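Games Room Care, Unit 3: The Table and the Light Over It
Course handout, Fimura building, room 27

Before anything is put away, look up. A round ceiling light gives a bright center and a softer rim, and what you see on the felt depends on where you stand under it. Check the cloth from both long sides. Chalk dust and lint that vanish from one side often show from the other.

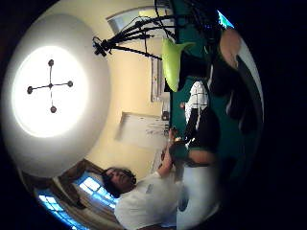

Yoga Sopacua

Work in this order.

Clear the cloth first. Pick the balls up by hand and set them in the tray. Do not roll them into the pockets to save time, as the leather wears at the lip.

Towels come off next. A checked towel left bunched in the middle of the felt hides whatever is under it. Shake it out away from the table and fold it.

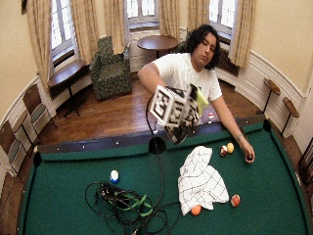 Then count. A full set is fifteen numbered balls and the cue ball. Solids and stripes go in separate rows so a gap is easy to spot. Look in every pocket, then on the floor behind the far rail.

Brush the felt last, in straight strokes toward the foot end. Wipe the rails with a dry cloth and leave the diamonds alone. Spare brushes are in the Velby cabinet, shelf 3.

Reading for November: Skindham notes, section on cloth wear.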